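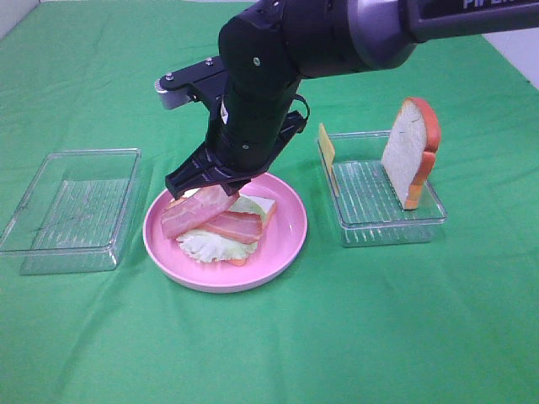

How many demos does teleop need before the arm stops embarrassing me? I've recorded 50 on the Rallby setup. Lettuce and bacon go down fine by remote. The cheese, standing on edge in its tray, I fumble every other try, and the policy has faithfully learned my fumbling.

**Answer 1** (6 votes)

Throw out the bad takes. It copies you, hesitation included. Also slow down before you close the fingers.

**Answer 2** (2 votes)

More data. I did 630.

**Answer 3**

Have you tried real cheese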